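Rechercher sur le site
Saisir un mot-clé

À propos de Brinis

22 mai 2024 – par la rédaction

Brinis conçoit et règle des postes de manipulation à deux bras pour les objets souples et la petite vaisselle. L'atelier de Sustham regroupe l'étude, l'intégration et les essais. Il ouvre ses portes aux industriels et aux établissements techniques deux fois par an.

La session de mai a réuni 86 visiteurs. Le poste présenté comporte deux bras blancs montés sur une même table, chacun équipé d'une pince noire. La tâche porte sur des chiffons bleus et un bac turquoise.
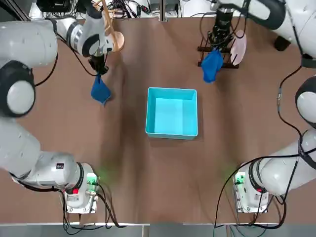

Le textile reste le cas le plus exigeant : la géométrie de la pièce change à chaque prise, et la position du point de saisie conditionne toute la suite du cycle. Nos réglages sont validés sur plus de 200 essais avant toute présentation au public. Les paramètres retenus – ouverture de pince, hauteur d'approche, vitesse – sont consignés et remis au client avec le poste.

Le porte-tasses et l'égouttoir en bois restent sur la table pendant le travail sur le textile. La planification des trajectoires doit en tenir compte.

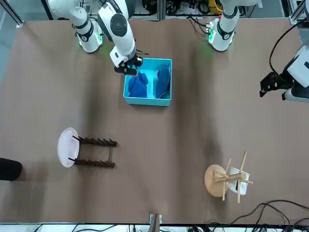

Valter Cardoso
Responsable des essais, Brinis

Les démonstrations sont commentées par l'équipe d'essais. Le logiciel de supervision, Pusow, est développé en interne ; la maintenance des bras est confiée à Swanepoel. Les demandes de visite sont à adresser à l'accueil de l'atelier, en précisant l'effectif du groupe et le type de pièces à manipuler.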